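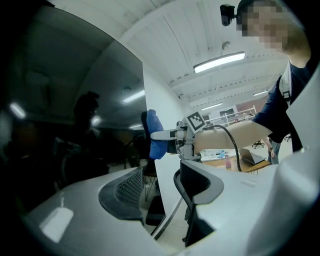 Pince à main Fevska : essai lors de la journée portes ouvertes de Varside

Note : 3,5 sur 5

Je suis passé un jeudi de juillet chez Varside, qui ouvrait son atelier aux visiteurs de 14 h à 18 h. Je venais pour la Fevska, une pince tenue à la main qui sert à enregistrer des gestes destinés ensuite à un bras robotisé. Le kit de deux pinces est affiché à 3099 euros, la pince seule à 1613 euros.

La démonstration était menée par Cameron Rankin. Il montre un geste, on le refait, puis on passe à la main gauche. Comptez vingt minutes par groupe, questions comprises.

Prise en main : correcte. La coque blanche est large et passe bien devant le poignet. Les patins gris ont une surface texturée en nid d'abeille et tiennent bien le tissu ou la mousse. Sur une vis ou une carte plastifiée, j'ai dû m'y reprendre plusieurs fois.

Le marqueur noir et blanc fixé sur le dessus doit rester visible. On l'oublie vite quand on tourne la main, et le logiciel Semple rejette alors la séquence sans préciser à quel moment le suivi a été perdu. C'est mon principal reproche.

Le câble est un peu long à mon goût. Je l'ai accroché deux fois avec le coude.

Côté poids, rien à signaler pendant la séance, mais je ne peux pas juger pour une journée entière. J'avais essayé l'an dernier la Cluker, vendue 1103 euros : plus légère, avec des doigts nettement moins précis.

Pour un laboratoire ou une école, l'achat se défend. Pour un particulier, j'attendrais la version d'occasion que Varside annonce à presque 1000 euros. Inscription obligatoire pour la prochaine visite, à l'accueil ou par téléphone.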